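Toy Library Membership and Borrowing: Changes for the Coming Year

The Tornton Community Toy Library will introduce revised borrowing arrangements from September. The changes follow a review of the collection and of member feedback, and apply to all household, family day care and playgroup memberships. Members are asked to read the following information before their next visit.

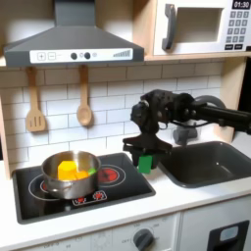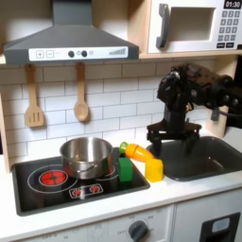 Play kitchen with range hood, sink and microwave.

Over the past year the library recorded 2,793 loans, the highest figure since the service moved to its present premises in the Ó Ceallaigh Building. Pretend play remained the most requested category, followed by construction sets and ride-on toys. Demand for puzzles fell slightly, and a number of incomplete sets have been withdrawn. The collection now stands at 1,328 catalogued items.

Borrowing limits

Household members may borrow up to five items at a time, an increase of one. Large items, including play kitchens, workbenches, slides and cubby panels, will count as two. The standard loan period remains three weeks and may be renewed once, provided that no other member has placed a reservation. Family day care educators and playgroups may borrow up to twelve items for a period of six weeks.

Reservations

Reservations will be accepted through the Zilta online catalogue or at the front desk. Telephone reservations will no longer be taken. A reserved item will be held for one week from the time the notice is sent, after which it will be offered to the next member on the list. Members who have changed their email address are asked to update their details, as several notices were returned undelivered during winter.

Fees and deposits

The annual household fee will be $90. The annual fee for playgroups and family day care educators will be $100. Concession rates continue to apply on presentation of a current card. Existing memberships will be honoured at the present rate until they expire.

A missing piece charge will apply only where the absence of the part prevents the item from being used as intended. Pieces found at home after a charge has been paid may be returned within two months for a full refund.

Cleaning and returns

Items should be wiped down and dried before return. Dress-ups and fabric toys should be laundered according to the care label. Batteries should be left in place unless they have leaked, in which case staff should be told at the counter. Items are checked against the inventory card on return – members are encouraged to use the same card when packing up at home.

Collection of large items

Large items are to be collected from the side entrance on Grornoline Street, where a loading space is available for fifteen minutes. Members should allow for the assembled size of the item when arranging transport, as staff are unable to dismantle furniture-style toys. Trolleys may be borrowed from the front desk and must be returned before leaving the car park.

Copies of the revised conditions of membership are available at the front desk and will be sent with all renewal notices.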